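Fruit Storage in Shared Kitchens
Student project report, Tanveer Marwat
Oct 10, 2021

1. Background

The Subramaniam house has 20 students on one kitchen. Fruit is bought together each week and much of it is thrown away. My project looked at what kind of container would help, and how the fruit should be divided between the container and the table.

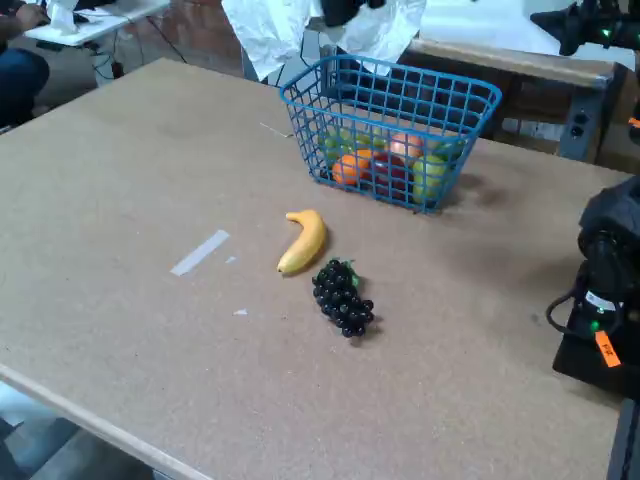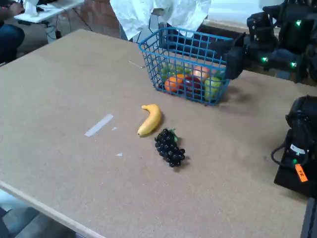 Fruit left in a deep bowl gets forgotten at the bottom, and this was the first complaint in the house survey. I got 17 replies, and most of them asked for something they could see into. An open grid does this well. With the blue basket the orange and the red apple can be picked out through the side, while the banana and the dark grapes lie in front on the table. I kept that split for the layout trials – firm fruit in, soft or easily bruised fruit out.

2. Method

I compared three containers: a grid basket, a solid tub sold as Wirik and a cloth bag. Each was used for a week in the kitchen, and I noted what was thrown out.

3. Results

The house threw out 200 g of fruit in the basket week. The tub week was worse, mainly pears. The bag was disliked and I stopped using it after four days.

4. Further work

The trial should be repeated in November with a second basket for the upper shelf. The shelf is 29 cm deep, so a narrower model will be needed.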